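# Landlord wants both halves of the security deposit handled through a new company – do I have to agree?

Posted June 2025 in Renting and Housing

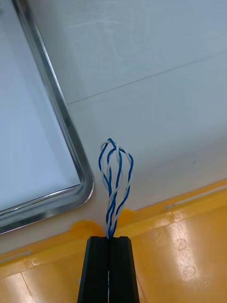

I rent the upper floor of a two-family house in Clestenmont. When I moved in I paid a security deposit of $2,259 by check, and I have the canceled check and a signed lease that names the amount. The lease says the deposit is held by the landlord "in a separate account" and will be returned within 30 days of move-out, less any damage.

In November the landlord sold the house. I got a one-page letter from the new owner with an address for rent payments and nothing about the deposit. I kept paying rent and didn't think about it.

Last week I got an email from the new owner's management company, Stimlow. It says that all tenants are being moved to "managed deposits" and that I need to do two things:

1. Sign a form agreeing that my current deposit amount is "to be confirmed."
2. Pay a new deposit of $2,657 through an app called Jinance. They say the old one will be "credited once located."

They gave me 10 days. My lease has most of a year left on it and the rent hasn't changed. I called the number in the email and the person told me the old owner never passed the deposit along, so as far as they are concerned I don't have one.

I don't want a fight with the people who fix the furnace. I also don't have $2,657 sitting around. Do I have to pay again? And should I sign the form if I cross out the part I don't like?

– upstairs_tenant

---

**marlowe_rents**

Don't sign it and don't pay it yet. You have time to do this in order.

In most states, when a rental property is sold, the deposit obligation goes with the property. The seller is supposed to either hand the deposit to the buyer or return it to you. If the seller did neither, in many states the buyer is still on the hook to you, and the buyer's problem is with the seller. Some states put it on both of them until the money is transferred and you've been told in writing. A few are less friendly than that, so look up your own state's rule before you quote anything to them. Search for your state's name plus "security deposit transfer of ownership." You want the actual statute, and it's usually short.

The other piece is your lease. A sale normally doesn't end a fixed-term lease. The new owner takes the house with your lease attached, and that includes the deposit amount. They can't raise it in the middle of the term unless the lease has a clause that lets them. Read it for words like "additional security" or "adjustment of deposit." If there's nothing like that, the extra $398 is something they can ask for when you renew, and even then many states cap how much they can hold.

What I would send, by email and also by certified mail:

- The date and amount of the deposit you paid, with a copy of the check, front and back.
- A copy of the lease page that states the amount.
- One sentence saying you consider the deposit paid in full under the current lease.
- One sentence asking them to confirm in writing who holds it now and where.

Keep it to a page. Leave out how you feel about it. Whoever reads it will probably be somebody at a desk with forty other tenants, and a short letter with attachments is easy for them to pass up the line.

On the form: crossing out a line and signing the rest can work, but it leaves a signed document around with your name on it, and copies lose things. I would just not return it. "To be confirmed" is wording that helps them and does nothing for you.

Keep paying the regular rent on time, the exact amount, in a way that leaves a record. Do not hold back rent to make a point about the deposit. That is how people with a good case end up in an eviction filing.

---

**Tessie P.**

Had the same thing happen when our building changed hands. Ignored the email. Never heard about it again. We moved out two years later and got the deposit back minus cleaning. So you could try that.

Also apps like that sometimes charge a fee every month that you don't get back, so read the small print.

---

**Naveen Bansal**

I agree with most of what marlowe_rents wrote. I managed small buildings for a long time and was on the receiving end of letters like this, so a few things from the other side.

I wouldn't ignore the email. It may work, as it did for Tessie, but if they later claim you failed to respond, you'll want a dated reply in your folder. A two-line answer today is fine: "I received your message. My deposit was paid in full at the start of my lease. I will send documentation this week." Then send the longer letter.

Contact the old owner as well. At closing there is normally a settlement statement, and tenant deposits are usually listed on it as a credit to the buyer. Often the money did move, as a line on that sheet, and the management company was simply never told. The person answering the phone at Stimlow won't have seen it. The new owner's attorney or the title company will have. You can ask the seller plainly: "Was my deposit credited to the buyer at closing?" If the answer is yes, get it by email and forward it. I have seen that end the matter in an afternoon.

If the old owner has gone quiet, the sale will be recorded at the county office and you can at least get the date of transfer and the buyer's legal name. Use that name in your letter. The management company is an agent. In our county the new owner on paper was often an LLC with a name none of the tenants had heard.

Check whether the demand is real, too. Someone asking for a fresh deposit through an app, with a short deadline, shortly after a sale is also what a scam looks like. Call the new owner using the November letter, and ask if they hired Stimlow. Don't use the phone number in the email for that.

If they do serve you with anything formal, such as a notice to pay or quit, take it to legal aid or a tenant clinic the same day. Those notices have short clocks and the date on them matters.

---

**upstairs_tenant**

Thank you all. I called the number on the November letter. The owner did hire them, so it isn't a scam. I found my state's rule and it says the buyer takes on the deposit whether or not the seller paid it over. My lease has no clause about raising it.

I sent the short reply this morning and the certified letter goes out tomorrow. I also left a message for the old owner, Mr. Jaiswal, who has always been decent about calling back. I'll post again when I hear something.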